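Search this site Type your question
Covimance Cell Help: Frequently asked questions
By Girish Vashisht, June
15 shares | 2 comments

Who is this page for?
It is for persons who set up or look after the two-arm cell in simulation before any change goes to the real cell in the Uson building.

How do I start the cell in the morning?
Load the Enach project, wait until both arms are at home, and open each gripper fully one time. If a gripper stops before its full opening, do not continue. Check first the stroke value in the tool file. It should read 80 for both sides.

Which view should I use for checking the arms?
I recommend the body view, tilted, so that both arms and the white shell are visible together. Both grippers should be in this view, with the box object near to them. 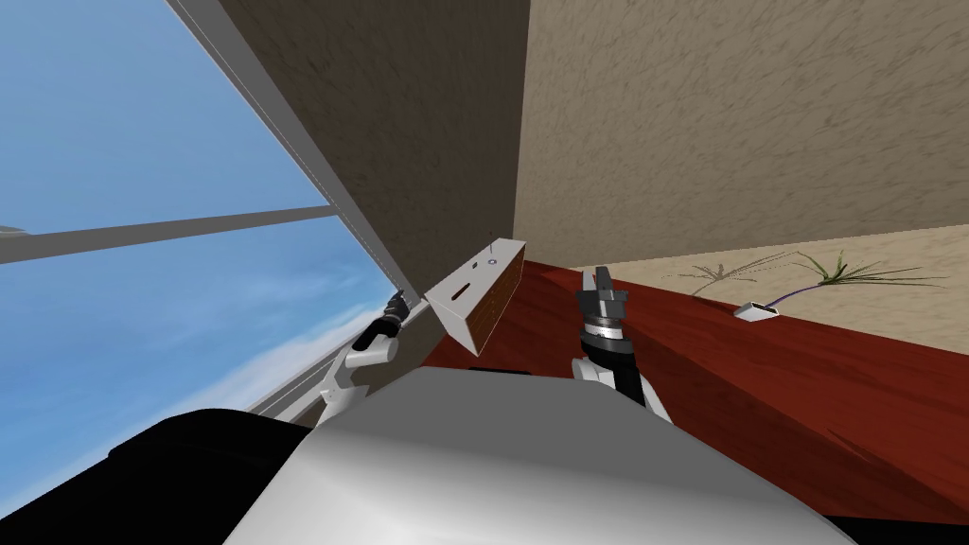
Lalit Rathore wrote that in his cell the right arm lost its home position after every reload, and he asked if the tool file can be the cause. Yes, it can. When the left file is copied to the right arm, the wrist offset has the wrong sign. Please make the right file new.

The program stops with code 736. What does it mean?
The two jaws did not report the same position. Open the gripper, clear the fault, and repeat the zero procedure. It takes some 15 minutes. When the code comes back, restore the tool file from the Wednesday backup.

How do I check the zero of the jaws?
Use the gripper view. Open both fingers and bring the gripper under the hanging object, with the tips still below its lower end. The object should stand in the gap with free space at its left and at its right. Do not close yet.
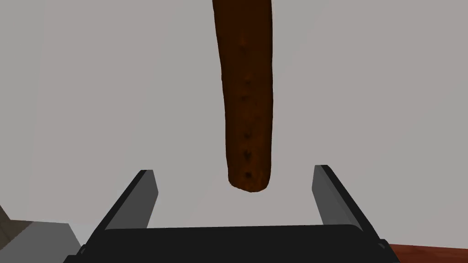 After this, move up in small steps and close at slow speed. Both fingers should touch in the same moment. If one touches earlier, correct the centre value by half of the difference and try again. Write the old value in the log before you save the new one.

Can I change the colour of the gripper in the model?
Yes, this has no effect on the program.

Whom do I ask about the real cell?
Shakuntala Rawat keeps the maintenance log. Please send her the fault code and the name of the tool file.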